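Le concours d'épouvantails d'Ommont, à vous de voter !

28 novembre 2025

Ça y est, les votes sont ouverts ! J'ai reçu les dernières photos hier soir à minuit moins cinq (oui, Pejman, je parle de toi) et on arrive à 19 épouvantails en lice. L'an dernier on en avait tellement peu que j'avais inscrit le mien pour faire nombre, alors je vous laisse imaginer ma tête en ouvrant la boîte mail.

Comme d'habitude c'est gratuit, et tout le monde peut voter, même ceux qui n'habitent plus Ommont. Vous avez droit à trois voix chacun, à répartir comme vous voulez, mais pas trois fois pour le même – j'ai eu des petits malins la dernière fois. 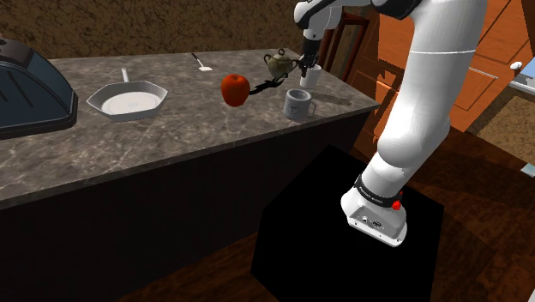
Côté favoris, on parle beaucoup du « Facteur en retard » d'Oana Enache, avec sa sacoche bourrée de paille et de vieux prospectus. Moi j'ai un faible pour la « Mariée des poireaux » d'Hamisi Chege, qui a passé des soirées entières à coudre la traîne dans des sacs de pommes de terre. Et puis il y a celui de Pejman Farahani, un chef d'orchestre de plus de deux mètres, que le vent fait diriger tout seul au bout du chemin des Vignes. Allez le voir en vrai si vous passez dans le coin, la photo ne lui rend pas justice !

Les prix, maintenant : un bon d'achat de 60 euros à la jardinerie Besorix pour le premier, un panier de confitures pour le deuxième, et pour le troisième la fameuse fourche dorée, repeinte par Dela Annan. 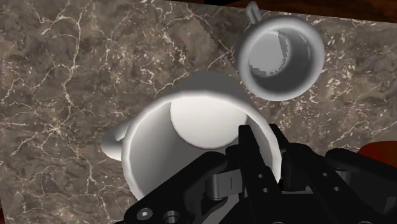 Pour voter, laissez un commentaire sous cet article avec les titres de vos épouvantails préférés, ou glissez un papier dans l'urne à la boulangerie. On avait reçu jusqu'à 300 bulletins la meilleure année, ce serait chouette de faire mieux, alors prévenez les cousins, les voisins, la belle-mère !

Le dépouillement se fera chez Ebenezer Agyeman et les résultats seront publiés ici en février, avec la remise des prix dans la foulée.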